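Cups again, and two more grippers

I spent most of March going back and forth between two hand-held grippers, the Stivby and the Koller. Both have plain two-finger jaws, and both cost less than the arm I keep saying I'll buy. The job I use for comparing them is dull on purpose: take one white cup from a dispenser, move it, let go.
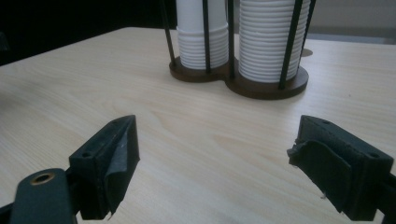 The Stivby is the lighter one. I can use it for nearly 8 hours before my wrist complains. The Koller has a stiffer trigger, and I started resting at 3,000 cycles, but it closes the same way every time. With the Stivby I got 14 crushed cups in a run of 200. Some of that is me squeezing too hard.

Pads matter more than I expected. Bare plastic slides on a cup wall, and anything soft wears out at the edges first. I replace mine later than I should.

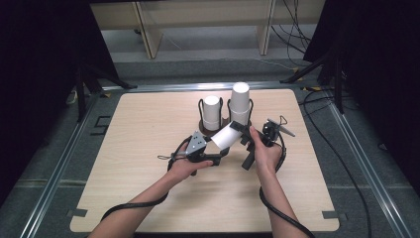 Filed under: Grippers, Bench notes

Next I want to try the Jullach controller, mostly for its slower close. The Pladard one I have now snaps shut at the end of its travel - fine for blocks, bad for cups. If the slow close works I'll probably keep the Koller and sell the other.

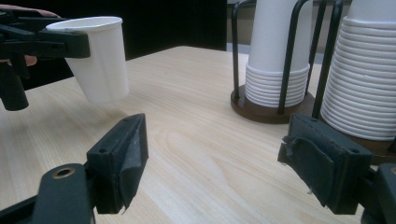
Kiyoshi Nagano: I had the same snap with my Pladard. Lowering the current limit helped more than changing the speed. I'd try that before you buy anything.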